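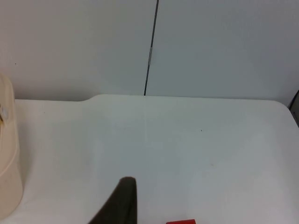
Weiße Tischplatte mit matter Oberfläche

Helle Tischplatten richtig pflegen

Matte weiße Flächen verzeihen Krümel, aber keine Kaffeeränder. Im Alltag reichen ein feuchtes Mikrofasertuch und ein Tropfen Spülmittel. Danach mit klarem Wasser nachwischen und trockenreiben, sonst bleiben Schlieren stehen.

Flecken von Kaffee, Tee und Rotwein
3 Teelöffel Natron mit etwas Wasser zu einem Brei verrühren, auftragen, 12 Minuten liegen lassen und ohne Druck abnehmen. Bei Kurkuma hilft das nur teilweise. Den Rest bleicht oft die Sonne aus — Tisch ans Fenster rücken und ein paar Tage warten.

Kugelschreiber und Filzstift
Etwas Spiritus auf ein Wattepad geben und vom Rand zur Mitte tupfen. Lackierte Platten vorher an der Unterseite testen. Mit dem Glasreiniger von Kouris ging es bei uns auch, dauerte aber länger.

Fettfilm
In der Küche legt sich mit der Zeit ein klebriger Film auf die Platte. Etwa 300 ml warmes Wasser mit einem Spritzer Essigreiniger mischen und zügig wischen. Nicht auf Naturstein anwenden.

Was man lassen sollte
Scheuermilch und die raue Seite vom Schwamm machen matte Flächen stellenweise glänzend. Schmutzradierer wirken ähnlich, nur langsamer. Polierte Stellen bekommt man nicht wieder matt.

Kanten nicht vergessen: Dort sammelt sich Schmutz, und stehendes Wasser lässt Spanplatten aufquellen. Offene Fugen mit etwas Silikon schließen und über Nacht trocknen lassen.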